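Simulated teleop: wrist camera keeps ending up on the wall
Curneo forum > Teaching and demonstrations

surneck_ops
We are collecting demos in the sim kitchen by remote control, 467 so far. Task is to pick up the spray bottle. On replay, 52 of them contain long stretches where the wrist view has no target in it. Controller is the Baek handset, default gains. Two wrist views from one session:

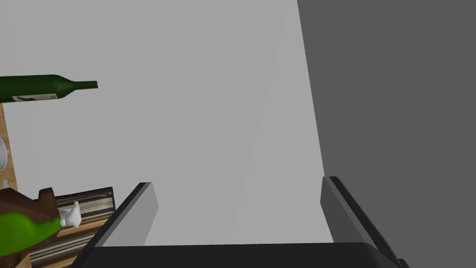
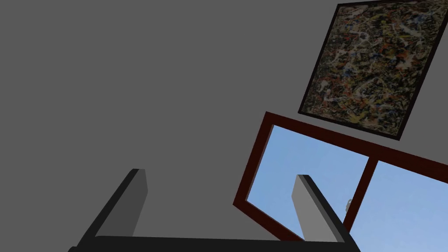

Wrist view, gripper open in both. First: spray bottle at lower left. Second: wall, painting and window only.

tern_48
Operator habit. They roll the wrist to get comfortable and lose the horizon. Look at the slope on the window frame. Bin the 52.

surneck_ops
I would sooner keep them. If the policy never sees a bare wall it won't learn to come back from one.

tern_48
Only if the demo does come back promptly. A long wander teaches wandering.

mill_race
Agree with tern_48 on the long ones, not on binning the lot. Trim from the last frame with the target in view, keep the recovery, drop the rest. We did this at Wanska on a set of 3,000 and replay was much cleaner.

Separate point: in the first view the bottle is cropped on the left and the left finger is over part of the striped thing next to it. I'd start episodes from further back.

tern_48
Further back makes every episode longer. Fix the roll first. Clamp it in the handset config.

surneck_ops
Clamp is in. Re-recording 2 batches with it, start pose unchanged for now. Will try the trim on the old ones and post the replay numbers.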